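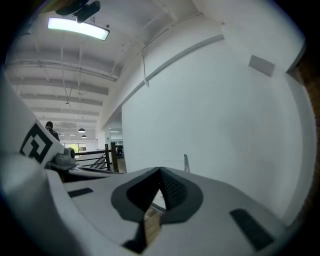 Visits & Open Days

The Joria workshops in Drurnell open to the public for one afternoon in July, and I went with Nesrin Soylu, who had booked us onto the two o'clock tour. Parking is behind the building. Sign in at the side door and you get a paper badge and a map.

The main hall is one large, open room. The ceiling is white, with parallel beams crossing it and pipes and conduits running along them. Our guide, Sibel Kozan, spent some time on the ceiling. She said the beams were kept when Joria moved in and that the services were left exposed so they could be reached from a lift. It was painted white to make the most of the light.

There has been a workshop on this site since 1789, first for rope and later for cart wheels. The present hall is much newer. Joria now has over 100 people on the payroll, split between Drurnell and a smaller shop in Navarro.

The talk ran 40 minutes and covered leases, heating bills and the move. I would have liked more on the rope years. A display on them is planned for next summer.

Tea was served afterward in the front office. Tickets are free but have to be reserved. The number 128 bus stops across the road, and the last one back to town leaves at 6:15.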